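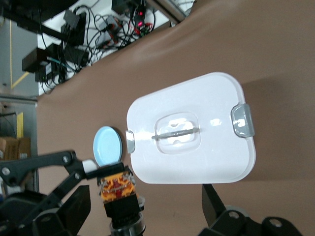 **Andidley** respondeu:

Eu guardaria a tampa e mandava a caixa embora, mas sei que vou ser voto vencido neste fórum. Na minha cozinha sobra sempre tampa sem caixa e caixa sem tampa, e o pior são as de presilha, porque quando uma presilha deixa de agarrar já não há arroz que fique seco lá dentro.

---

**Ninley** escreveu:

Ai, Andidley, não digas isso! Uma tampa branca dessas, com pega ao meio e uma presilha de cada lado, ainda serve para muita coisa — a minha avó punha as dela debaixo dos vasos e ninguém se queixava. Eu tenho duas caixas retangulares desse género, uma para a farinha e outra para as bolachas, e limpo o rebaixo da pega com uma escova de dentes velha, que a esponja nunca chega aos cantos.

E a rodelinha azul, é de quê? Eu junto as tampinhas redondas todas num frasco e depois passo uma tarde inteira a experimentá-las uma a uma (o meu marido foge para o quintal).

---

**Polance** escreveu:

A azul parece-me de outra coisa qualquer, não vejo como encaixaria ali. Quanto à escova de dentes, discordo um bocadinho: risca o plástico e depois a gordura agarra-se ainda mais. Água morna, uma gota de detergente, deixar de molho e passar um cotonete. Demora, mas fica bem.

---

**Ninley** escreveu:

Risca se for das duras, Polance! A minha é macia e as caixas já vão em 9 anos de uso, coitadinhas.

---

**Andidley** respondeu:

Nove anos com as mesmas presilhas? Então retiro metade do que disse. As minhas partiram-se em maio, as duas na mesma semana, e eu até as lavava à mão.

---

**Khumalo** escreveu:

Boa noite a todos. Presilhas assim partem muito por se abrir só de um lado e puxar a tampa pelo outro. Cá em casa abrimos as duas primeiro e só depois levantamos pela pega, e desde que ensinei isto aos miúdos não parti mais nenhuma. Se alguém souber onde se vendem presilhas avulsas, diga, por favor — tenho uma caixa grande de cereais à espera na despensa e custa-me deitá-la fora.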